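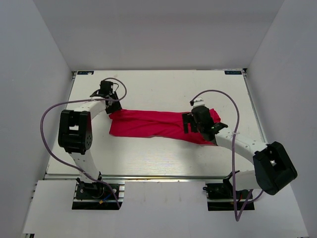

R. Tsang, cell maintenance lead, Tirkholm Laboratory

3.2 Cell layout and upkeep

The Plerix cell has two arms mounted at the front of a white enclosure (Figure 1). Each base sits in its own cutout in the front panel, below an aluminum rail. The walls are plain and pale, and we keep them free of markings so that the cloth is easy to separate from the background. The board measures 648 mm from left to right.

Most of our repair time in the first month went to the gripper cables. Each purple cable leaves the gripper, passes over the elbow or upper link, and comes down on the outer side of its arm. A white cable tie holds it to the upper link. With a short loop the cable pulled on its connector when the arm reached across the board; with a long one it dragged. We settled on a free length of 579 mm and cut all spares to that size.

Figure 1. The cell with both grippers on the cloth used for the stretch check.

The stretch check is run after any cable or servo work. Both grippers take hold of the cloth from opposite ends and hold it for 40 seconds. If either end slips, the jaw plates are cleaned and the check is repeated. Ties are replaced every 200 hours of running time. The base screws are tightened at the same stop, with the arms powered down and the Komeo controller left on so that joint offsets are kept.

Related items
Joint offset drift in small two-arm cells
Jaw wear when gripping thin fabric
Tirkholm technical notes, February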